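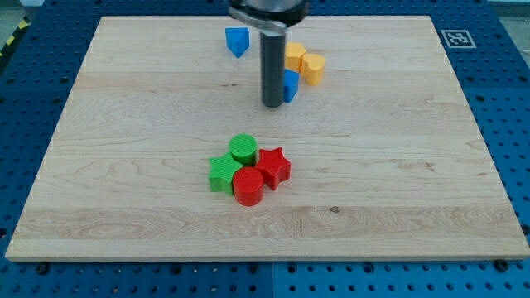
Panya Thongsuk wrote:

> I read the collection notes for the block pushing set twice and I still don't see how the instructions were attached to the episodes. Did the operator get a sentence and then carry it out, or did the operator push blocks for a while and somebody wrote the sentence later? It matters for what we do at Stellcombe. Our annotators label after the fact, and the sentences come out much longer than anything a person would say to the arm.
>
> Also, are the ends of episodes trimmed? In our own data the last second or so is the arm standing still, and the policy learned to stand still very well.

Both. The first batch was collected with the sentence given up front. The operator saw one line of text, did it, and pressed the pedal. We stopped after 200 episodes. The operators were fast, but the start states were all alike: after every reset the blocks went back to much the same spread, and the policy never learned what to do once two of them were touching.

The second batch is long free play, labeled afterward. The operator pushes whatever they like for ten minutes. The annotator then picks a start and an end point and writes one line for the stretch between them. That batch has 1,945 labeled segments after filtering. Grouping by color came up often in free play, and it gives you tight clusters where any push moves more than one block. Those segments are the most useful ones we have. They are also the hardest to label, for this reason:

 "push the green star left"
 "separate the green star from the red cylinder"
 "move the green star away from the group"

All three fit the same motion. We keep all three as separate labels on one segment. Birsen Ekinci argued for picking one, and we did try that in April. The model then followed the wording it had seen and ignored the other two, so we went back.

On length: we capped labels at 18 words. Şengül Ersoy wrote the annotator sheet and the rule is on its first page. Before the cap we had people describing the path of the tool in detail, which is already in the action stream and doesn't need saying again. If your sentences are too long, I would change the sheet before you change the annotators.

On shapes: decide on names early. The heart is easy. The blue prisms were "triangle," "wedge," and "arrow" depending on who was typing, and the yellow hexagon was "hex" or "block." The two cylinders were mostly "circle," since people name what they see from above. We did not rewrite any of this in the raw labels. There is a lookup table in the Kırmızıgül repo under labels/ if you want the normalized version. Train on the raw text and evaluate on the normalized text.

On trimming: yes, but lightly. A segment ends 2 frames after the commanded velocity goes to zero. Trimming right at zero cut off pushes where the operator paused and corrected. For the free play batch it hardly matters, as the annotator's end point is usually in the middle of motion anyway.

Things I would do differently:

- Log the tool height with every frame. We treated it as fixed and left it out. It drifted, and the early segments can't be corrected now.

- Record the workspace limits per session. The clamp values changed when Luzius Camenzind refitted the board, and the old values live only in his notes.

- Keep the failed segments. We threw out pushes where the block slid off the contact point and spun. A policy needs to see recoveries, and our first evaluation was full of blocks it had spun and then gave up on.

Still open: how much of the free play should be sampled against the first batch. We use equal weights per segment at the moment, which lets the short nudges dominate. Weighting by duration was worse on the separate-these-two tasks and slightly better on everything else. If anyone on the list has run this on a set of similar size, I'd like to see the curves.

Panya, if you send me ten of your long labels with their segments, I'll run them through our annotator sheet and send back what we would have written.

Balthasar Lüthi

Mulla-data mailing list | Contact the list owner | © Mulla project, December 2022 | Back to top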